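Furkside hotel reopens, two days early and one elevator short

TILTON, 13 March 2025. The Furkside Hotel has its guests back. Main contractor Masilela handed over the refurbished building this week, two days ahead of a schedule that had already been rewritten twice, and the first arrivals were checking in while painters were still carrying ladders out the side door.

The job covered all 164 guest rooms, the ballroom and a lobby that had kept its orange carpet through four owners. Masilela says its crews laid 2,281 square meters of new flooring and hung about 3,000 light fittings, a number that project manager Karabo Kruger can recite without notes and frequently does.

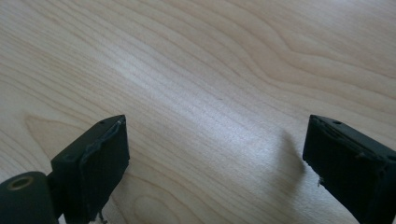 Kruger's team had up to 100 workers on site during the final stretch, most of them on the upper floors, where the original drawings and the original walls turned out to disagree. "We went with the walls," she said.

Interior fit-out was handled by Zilance, under design lead Seul-gi Heo. The ballroom ceiling was kept after the owners saw the price of a new one. It is now described in the brochure as heritage.

General manager Annatjie Ntuli said bookings for the rest of March were healthy. The second service elevator is expected to join the hotel later in the month. Until then, room service on the top floor will be taking the stairs.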